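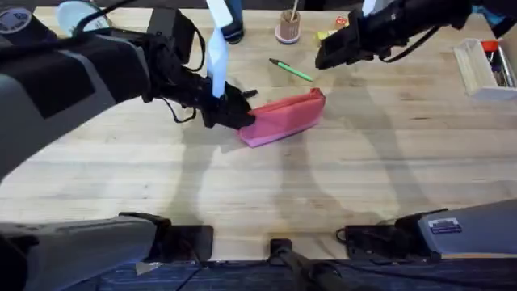 Material de mesa: criterios de guardado para el curso próximo

La revisión del material de mesa en las aulas de Poltgate se cerró el 17 de junio de 2024 y sus criterios se aplicarán a partir de septiembre. Afectan a los útiles de escritura, los estuches, los vasos portalápices y las piezas pequeñas de construcción. El problema de partida es conocido: al final de cada sesión el material vuelve a su sitio mezclado, y la sesión siguiente empieza con una búsqueda. Un estuche de tela con cremallera, del tipo alargado y de color rosa coral, convive en la misma mesa con un vaso pequeño, un útil verde de tapa oscura suelto sobre la madera y unas piezas de juguete amarillas, rojas y naranjas. Son cuatro categorías distintas y cada una pasa a tener un destino propio.

Estuches. Se mantiene el modelo blando con cremallera. El formato rígido se probó en el aula Ono y se descartó: ocupa el mismo volumen lleno que vacío y no entra de canto en las bandejas. El estuche blando se guarda tumbado, con la cremallera hacia arriba y el tirador en el extremo derecho. No se apilan más de dos. Cada estuche contiene solo útiles con tapa o con mina retráctil; los lápices de madera afilados perforan el forro por las esquinas y van al vaso. Las tijeras quedan fuera del estuche en todos los casos, incluidas las de punta roma.

La longitud útil interior mínima es de 200 mm, medida con la cremallera cerrada y sin forzar la tela. Los estuches que no llegan a esa medida se retiran del reparto y se destinan a gomas, sacapuntas y repuestos. Para el color no hay requisito, salvo que dos estuches de la misma mesa no deben ser iguales. La etiqueta se cose en el lateral corto; las adhesivas se despegan con el primer lavado.

Vasos. El vaso portalápices es para lápices de madera y varillas finas, con la punta hacia arriba. Se coloca al fondo de la mesa, nunca en el borde de trabajo. El diámetro recomendado es de 9 cm como máximo. Los vasos más anchos admiten demasiados lápices y vuelcan cuando quedan casi vacíos y el peso restante se apoya en un lado. Si un vaso se queda con un único lápiz durante una semana, se vacía y se devuelve al armario. Los vasos de base estrecha se lastran con un disco de corcho y arandela; Yaowalak Wiriya tiene las plantillas de corte y las facilita a quien las pida.

Rotuladores y bolígrafos. No se dejan sueltos sobre el tablero entre una actividad y otra. En un tablero liso ruedan, y los de tapa redonda acaban en el suelo con facilidad. Los que estén en uso se apoyan en la ranura de la bandeja; los demás, al estuche. La comprobación de tinta se hace sobre papel blanco antes de guardar, con un trazo continuo de 11 cm. Si el trazo se interrumpe más de una vez, el rotulador pasa a la caja de descarte. Las tapas sueltas se conservan hasta final de trimestre.

Piezas de construcción. Se guardan en caja con tapa, separadas de todo lo anterior. Las mezclas con útiles de escritura son la causa más frecuente de cremalleras atascadas, según las incidencias anotadas en las aulas Khondokar y Eledano. La capacidad asignada es de 200 piezas por caja. No se clasifican por color, operación que consumía demasiado tiempo al cierre; se clasifican por tamaño, en dos compartimentos. Las piezas dañadas se apartan sin reponer hasta el siguiente inventario.

Secuencia de recogida. Primero las piezas, después los rotuladores, a continuación los lápices y por último el cierre de estuches. El orden importa: una pieza olvidada bajo un estuche no se detecta hasta que se levanta este, y para entonces la caja suele estar ya en el armario. El tablero se repasa con paño seco en el sentido de la veta. En los de madera clara sin barnizar no se usa alcohol; las marcas de rotulador se tratan con goma blanca y, si persisten, se anotan en la hoja de mesa.

Las hojas de mesa del curso anterior siguen siendo válidas, con una corrección: donde dice «bote» debe leerse «vaso». Las solicitudes de estuches y vasos se entregan por escrito, indicando aula y número de mesa. Las cajas con tapa no se solicitan, se asignan en el reparto de septiembre.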